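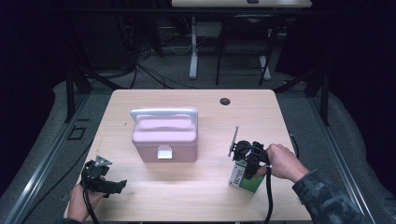

Fometti Town Debate Kit for Years 7 and 8

Our best-loved social studies kit is back for September, and we're so pleased with how the new edition has come out! Pupils become the townspeople of Strazds, a little harbour place arguing over whether to close its old ferry, and over 13 lessons they read the letters, weigh up the figures and finally hold a vote (the hall does get noisy, be warned).

Each kit serves a class of 20 and comes with 2 teacher's books, a set of role cards, ballot papers and a large fold-out map. The role cards have been rewritten by Þröstur Gunnlaugsson, who taught the unit for years and still likes to hear how your vote went.
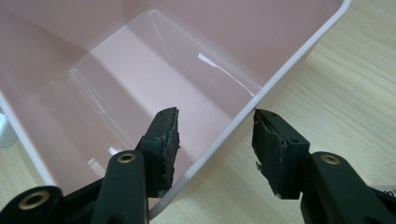 Fometti Humanities Team

Order code 442. Schools that already own the first edition can buy the new cards and ballot papers on their own, as the map hasn't changed. Do ring us if you'd like to borrow a kit before ordering, we're always happy to chat.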